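**Sastbridge defense carries the opening month**

2025-09-14

Sastbridge came out of August with the fewest points allowed in the league, and most of the credit goes to the secondary. Opponents have completed 58 passes against it through the first stretch of games, and only six of those went for more than 20 yards.

The change from last season is easy to see. A year ago the corners played well off the line and gave up short throws all afternoon. The coaches now have them up close on nearly every down, with one safety deep and the other free to come forward against the run.

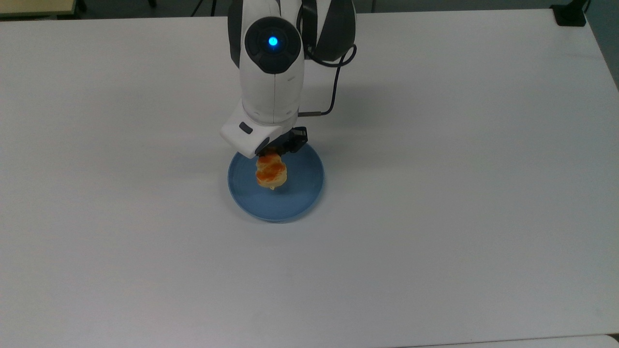

It helps that the front four are getting to the quarterback without much blitzing. The line was the weak spot in the spring, when two starters were out with knee injuries. Both are back, and the second unit is good enough that the starters can rest for a series in each half.

The win at Plekdale was the best test so far. Plekdale likes to throw early and had scored on its opening drive in every game before that one. Sastbridge forced a punt after three plays, then picked off a pass near midfield on the next possession. Attendance was 1286, a good crowd for a ground that size – the visitors' end was full well before kickoff.

The offense still has work to do. It has topped 200 rushing yards only once, and the passing game stalls inside the red zone. Too many drives have ended in field goals, and a better team than Plekdale would have made that hurt.
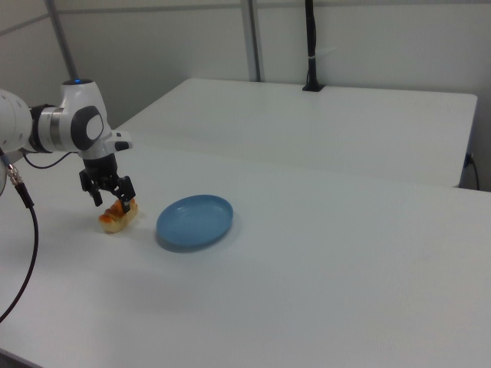 *White robotic arm with a black gripper, one finger touching a piece of bread.*

Wutia visits next. They run the ball on most first downs and use two tight ends, so expect Sastbridge to keep an extra linebacker on the field. The starting left guard is doubtful with a sore ankle. Tickets are on sale at the gate and at the club office, and the parking lot on the north side will be closed for resurfacing.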